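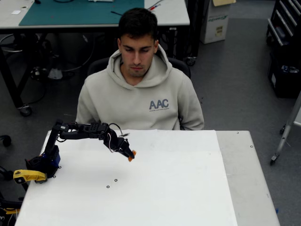

CLUBS & CAMPUS

The arm misses, and then it misses again

The robotics club at Trodmont meets at four in the afternoon and is supposed to be out by six. Its president, a junior who asked that we leave his name out until the thing works, has a flexible attitude toward both numbers.

"We say six," he says. "The vending machine on this floor gets restocked in the evening, so there's an incentive to stay."

The project this semester is a small desktop arm that can pick up little objects from a sheet of white paper and set them down somewhere else on purpose. The last two words are his. In the spring the club had an arm that could pick up objects and set them down somewhere else, and he considers that period closed.

The arm is black, with orange pads on the fingertips and a fair amount of wire showing. The members call it Clarketti. The name came with the first set of parts, written on the lid in marker by some earlier generation of the club, and after a year of arguing about acronyms it was the only thing everyone could spell.

I asked what was hard about it. He looked at me the way a plumber looks at a person who asks what is hard about water.

"The elbow," he said eventually. "You tell the shoulder to go somewhere and it goes. You tell the elbow, and it goes, and then it thinks about it. There's a little bit of slop in the joint, and by the time you get out to the gripper that's half an inch. Half an inch is the whole object."

The fix, so far, has been practice. A member moves the arm through a pickup by hand or with a controller, the computer records every joint along the way, and a program learns from the pile of recordings. They have around 3000 of them. He would like it known that most of those are good.

"There's a batch of 70 where somebody had the camera settings wrong. We kept training on them for a week. The arm got very confident and very bad. I've met people like that."

Are they going to throw those out?

"They're in a folder called Cemport. We don't open Cemport."

He would not explain the name, and two other members I asked in the hallway laughed and would not explain it either.

The club has 27 people on its mailing list. The number who come to a given meeting is smaller and depends a good deal on whether it's midterms. First-years usually start by recording pickups, a job he describes as "restful," and a sophomore who was soldering at the time described it as "being a claw machine for no prize." After a few weeks they're allowed to change things, and that's when the breakage starts.

"I broke a gripper my first October here," he says. "Drove it straight down into the table. It made a noise like a stapler. I was sure they'd kick me out, and the president back then handed me a screwdriver and went to get dinner. So that's the training program."

What they are working toward is the Ashour Cup, a one-day contest for school teams held each spring. Each arm gets 25 small objects it hasn't seen before and a time limit, and has to sort them with no human help. Last year Trodmont's entry sorted four. It also sorted a judge's pen, for which there were no points.

"We filed an appeal on the pen," he says. I couldn't tell if he was joking, and I asked twice.

This year's goal is written on the whiteboard as "MORE THAN FOUR." Someone has added "objects, not counting pens" underneath in a different color.

I asked him to show me a full run, with nobody touching anything. He started it and sat back behind the table with his arms down at his sides, a habit the club picked up after too many people reached in to help. The arm swung out over the paper, stopped, dipped, and closed its fingers on the air just beside its target. It lifted the air with great care, carried it across, and released it.

"See, the placement was perfect," he said.

It got the next one. Then it missed two more, and he typed something for a long while without talking. Around the room people went on with what they were doing, and I took it that this was what an ordinary afternoon looked like.

Before leaving I asked what he wants to do after he graduates. Something with software, he said, ideally software that isn't attached to an elbow. Then he asked if I had a minute to record a few pickups, and I was there until almost seven.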